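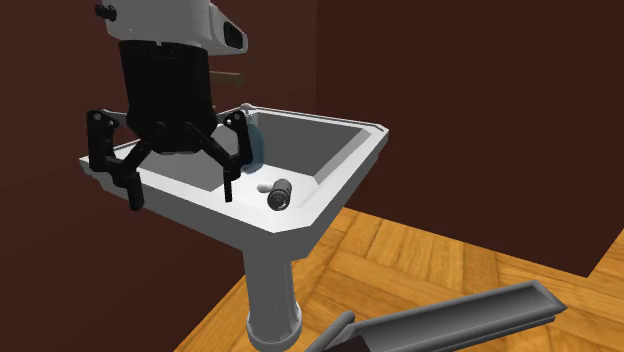

*Sink pickup task in the simulator, fingers open over the basin*

**How much clearance should I require around the sink before a sim task counts as passed?**

Posted by Pereyra, 27/08/2018

I'm writing the pass/fail rules for our household pickup tasks. The one in the picture has a small bottle-like object on its side in a pedestal sink, and a two-finger gripper that has to reach in from above. Right now the only rule is "object lifted and held for 2 seconds." With that rule we pass 63 of 70 runs, but when I go through the contact logs, 14 of the passes have a finger touching the rim or the basin wall on the way in. Should those be passes? Is there a standard I can point to?

**Rosário Rebelo**

I don't know of a standard that gives you a number for this. The industrial robot safety standards deal with people around the machine, and your question is about task quality, so you have to write your own rule and write it down before you run anything.

What we do:

- Log every contact between the gripper and anything other than the target.
- Set a force limit per fixture. Touching is recorded, going over the limit is a fail.
- Report "lifted" and "lifted clean" as separate numbers.
- Check the collision shape of the basin. If it is one convex hull, the bowl is filled in as far as contacts go and your log means very little.
- Freeze the start pose and the finger opening in the task file, with a version number.

Don't rescore the old runs under the new rule and publish only those. Keep both.

**flurkeck**

just make the sink a no touch zone, any contact = fail. works for us

**Rosário Rebelo**

That's fine for a tabletop. In a basin with sloped walls, an object lying close to the front wall may not be reachable without a light touch, so you'd be failing the layout and blaming the controller.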